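From: Hélène Leclerc
To: allotments-list
Subject: Re: [allotments] Water on the lower plots

Following on from the message at the weekend, which I quote in part so that people who read the digest don't have to go looking for it.

> The tank by the lower gate was empty again on Monday evening and
> those of us at that end had to carry from the top tap. I counted
> eight trips for my beans alone. Can we either get the hose run
> extended or agree some sort of turn system? Also, does anyone know
> what the last water bill came to? I was told it had doubled and I
> would like to know if that is true before we all get asked for more.
>
> Plot 31

Taking the bill first. It has not doubled. The last one was 770 pounds and the one before it was a bit over 600. The meter reading went up mostly in the dry spell, and there was also the leak at the stopcock by the Trakton fence, which ran for at least a week before it was reported. The water company will sometimes give an allowance for a leak if you can show it has been mended. I have sent them the plumber's invoice and am waiting to hear.

On the tank, the float valve is sticking. It fills if you lift the arm by hand and then let go, and it will fill to the top, but it does not reliably start again once the level has dropped. Until the new valve comes please lift the arm when you have finished drawing water, and put the lid back on. A new one is on order from Zacharias in town and should be in before the end of August.

The hose run is a bigger job. I had a price from Radent for blue pipe laid in a trench from the top tap down to the lower gate, with a standpipe at each end of the middle path, and it came to 2,755 pounds. We do not have that. If we dig the trench ourselves they would supply and connect the pipe for less, but they have not put a figure on it yet and it needs to be deep enough not to freeze. The ground below the hedge is full of old brick, as anyone who has tried parsnips there will know.
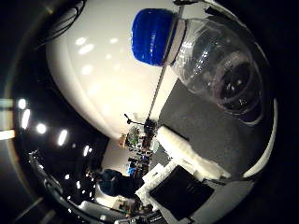

The other possibility is more storage. Two second-hand tanks would cost us more than 400 pounds with delivery, and could take the run-off from the shed roofs on the east side. That would do nothing in a really dry month, but it would take the pressure off in an ordinary one. The plots nearest the sheds would have to agree to having a tank on their path. I have spoken to two of them so far and neither minded, provided it can be got past with a barrow.

As for turns, we tried that a few summers ago and it was hard going. People who work could not make the daytime slots and the evening ones were all taken by the same few. I would sooner ask everyone to stick to cans at the lower tank and keep hoses to the top tap. No sprinklers left running, please, at either end. There was one going on the middle path on Saturday with no one near it and I turned it off.

Mulching does make a difference. There is still a good heap of wood chip by the car park, free to anyone who wants it, and the next load will not be dropped until that one has gone.

If you have a view on pipe or tanks, reply to the list and not just to me. The same goes for anyone willing to dig. I will ask Radent for the lower price in the meantime and post it when I have it.

One unrelated thing: the padlock on the Sumulness Lane gate has been changed. The old code still works on the main gate. Ask me for the new one and I will give it to you in person, as I don't want it in the archive.

Hélène Leclerc
Plot 12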